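What Is a Monopoly? (And Why Do Grown-Ups Argue About It?)

Picture a town with 11 lemonade stands. If one of them charges too much, you just walk to the next one! The owners know you can do that, so they keep their prices low and try hard to make the tastiest lemonade in town. That pushing and pulling to win customers is called competition.

Now picture the same town with only one stand. It's a hot day, you're thirsty, and a cup costs twice as much as it did last week. What can you do? Pay up or stay thirsty. When one seller has a whole market to itself like that, it's called a monopoly.

Software companies can get very big very fast. Let's make up two of them. Monus makes the program that runs nearly every computer in the land. Banon is a tiny company with a brilliant drawing app — kids love it! Then one day in May, Monus makes its own drawing app and puts it on every computer it runs. You can't take it off, even if you never use it. 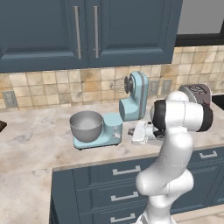
Gluing two products together so that you can't get one without the other is called tying. Sometimes tying is perfectly fine. Shoes come with laces, and who would want to buy them separately? But if Monus is so powerful that people can't really choose another computer program, tying might push little Banon out of business, even though Banon's app was better.

So who decides if it's fair? Many countries have special rules called competition laws (in the United States you'll hear them called antitrust laws). Banon can write a complaint and send it to the officials in charge. Then the detective work starts! They read emails, ask customers questions, and listen to both sides. It can take years.

If the officials decide Monus broke the rules, it might have to pay a fine, which is money paid as a punishment. It might also have to change what it does, like letting people delete the drawing app and pick their own.

Being big isn't against the law, by the way. A company is allowed to grow huge by making things people love. The trouble starts when it uses its size to block everybody else.

Try it yourself: look at the apps on a family tablet with a grown-up. Which ones were already there when you got it, and which ones did you choose?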